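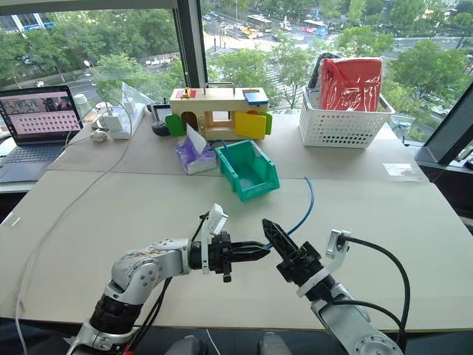

Page last changed: April 5, 2019

# Bendy tubes, bins and the toy house: your questions

I get a lot of the same questions about the play table, so I've put my answers in one place. If yours isn't covered, ask me at pick-up or leave a note in the Cavden room.

## What are the blue tubes for?

Whatever the children fancy! They're thin, they bend, and they end up as fishing rods, snakes, drips from a pretend tap and (most weeks) spaghetti. I bought a bag of them in February thinking they'd last a fortnight, and we're still finding new uses. They live in the teal-green bin, the one with the low open front, so small arms can get in without tipping the whole thing over.

## Do they have to go back in the bin neatly?

No. If most of a tube is in, I call that tidy. They spring about and hook themselves over the back edge, and I've stopped fighting it. What I do ask is that they go in one at a time – a fistful shoved in together comes straight back out at you.

## Why do you put the bin at an angle?

Habit, mostly. I like the open front turned a little so that two children can reach in without bumping heads. Straight is fine too.

## Where did the long wooden house come from?

A table sale, from a very nice man called Victor Wanyama whose children had outgrown it. I paid 50 for it, together with a box of jigsaws, and I think I got the better end of that deal. No, I don't know who made it, sorry. Several of you have asked and I've looked it over for a name more than once.

## What do the doors do?

They open and shut, and for a three-year-old that's plenty. There's a rounded green one and a big yellow one on the front, plus a blue panel on hinges up on the roof. Next to the red panel there's a little yellow latch piece that some of the children will work at for ages. Please let them! It's very tempting to lean over and do it for them, and I'm as bad as anybody.

## Should the doors be shut at tidy-up time?

Only when the house is being carried. Hold it by the dark metal handle on top and close everything first, or the yellow door swings round and catches your knuckles. If it's staying on the table, leave the doors open – it looks more inviting the next morning.

## Can we have one at home?

Of course, and it needn't be a posh one. A shoebox with flaps cut in it does a lot of the same job. My sister made one with 4 flaps and a bit of ribbon and my nephew preferred it to anything from a shop.

## Is it all right to bring our own tissues?

Yes please! We get through packets of them. Soft packs like the purple and white one are easiest, and they can go straight on the table beside the bin where everyone can grab one.

## Why is the table by the windows?

For the light. It's a wide pale table and it makes things easy to spot, small bits especially. On very bright days I shift the chairs round so that no one has to squint.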